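Posted in: Meetings & Minutes
4 min read

Lulholm Street Orchestra - minutes of the November meeting

Present: Sun-ja Heo (chair), Aitana Llorente, Hernán Giraldo, Wing-sze Tseng, plus a very good turnout from the brass and percussion.
Apologies: Faraji Ndung'u (working, but sent notes on the winter programme, see item 3).
Minutes taken by Aitana.

Started at 7.10 pm once the tea had gone round.

1. Last minutes

Agreed, with one correction. The piece we dropped from the harbour set was the slow waltz, and the minutes had it as the polka. The polka is very much alive and several people wanted that written down!

2. The harbour concert

What a night. Sun-ja thanked everybody who played and everybody who carried things up the slipway afterwards, and there was a proper round of applause for the second clarinets, who learned the new ending in a single rehearsal and played it as if they'd known it for years. Hernán counted 200 programmes handed out and we had none left by the interval, so people were sharing.

Things to remember for next time:
- music clips for every stand, including the ones at the back by the wall
- the percussion should go on the left, where the ground is flatter
- a clearer signal for the repeat in the march (half of us went back to B and half to the top, and we met again somewhere near C)

Wing-sze has had a lovely letter from the Grosten choir asking if we would do something together in spring. Huge enthusiasm for this. Wing-sze to write back and say yes, and to ask what pitch their hall piano is at before we get carried away.

3. Winter programme

Faraji's notes were read out. He suggests opening with "Nina", the little overture we played through in September, and closing with the carol medley. He would like the medley cut by a page because the middle section sags when we're outdoors and the fingers are cold. The trombones disagreed strongly about which page. Left with Faraji and the trombones to sort out between them.

Hernán has finished his arrangement of the lullaby and brought parts for everyone. We sight-read the first 50 bars during the meeting (this is the sort of meeting it was) and it is gorgeous - the horn line especially. There's a wrong note in the violas at bar 71, which should be an F natural. Please pencil it in now, as corrected parts won't be printed until the new year.

We also agreed to keep one number free for the junior players. They'll choose it themselves, and the rest of us will play whatever we're given.

4. Homemade percussion

Long and very happy discussion. The juniors want to make their own shakers and scrapers for the medley, and Aitana said yes before the question was finished. Drinks cans filled with dry rice or lentils and taped shut make a bright, quick sound, good for the fast verses. Plastic tubs are softer and suit the lullaby. Please rinse cans well and let them dry completely before bringing them, and cover the opening with two layers of tape, pressed down flat over the lid. Small children should have an adult do the taping, as the metal can be sharp. 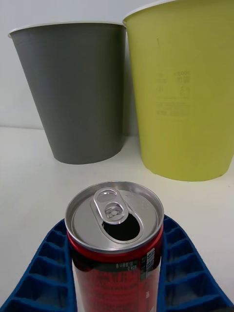
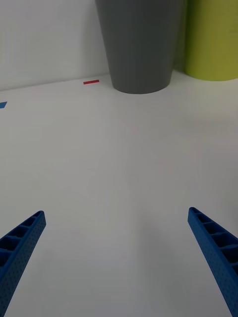
Wing-sze Tseng wondered whether rice would be loud enough outdoors against the brass, and said that in the old Basier parade band they had used dried peas, which carried right down the street but drowned out the flutes. Could we try both before settling? General agreement. The flutes asked for it to be noted that they favour rice.

Aitana to run a making session before the next full rehearsal, starting at 5 pm. Bring tape, funnels if you have them, and any dried pulses past their best. We can take up to 20 juniors at once, so older players please come along and lend a pair of hands.

5. Music library

The shelves are in far better order than they were in summer. Sun-ja has sorted everything as far as the letter M and is still cheerful. Missing at the moment: third cornet for the march, the bass part for "Nina" and the full score of the harbour suite. Have a look in your cases, under your beds and in the car. No questions asked.

Hernán offered to copy out the bass part by hand if it doesn't surface. Accepted with thanks.

6. Any other business

- Spare gloves with the fingertips off are wanted for the outdoor dates. Leave them in the box by the coats.
- The tuba needs a lift home after the next rehearsal. The tuba player can walk.
- Somebody left a very nice blue scarf at the harbour. Wing-sze has it.
- Cake rota: strings next, then low brass.

7. Next meeting

Same room, 7 pm, after the making session. Faraji to bring the shortened medley, and Sun-ja to bring the key to the second cupboard.

Closed at 8.50 pm, though the horns stayed on to have another go at the lullaby.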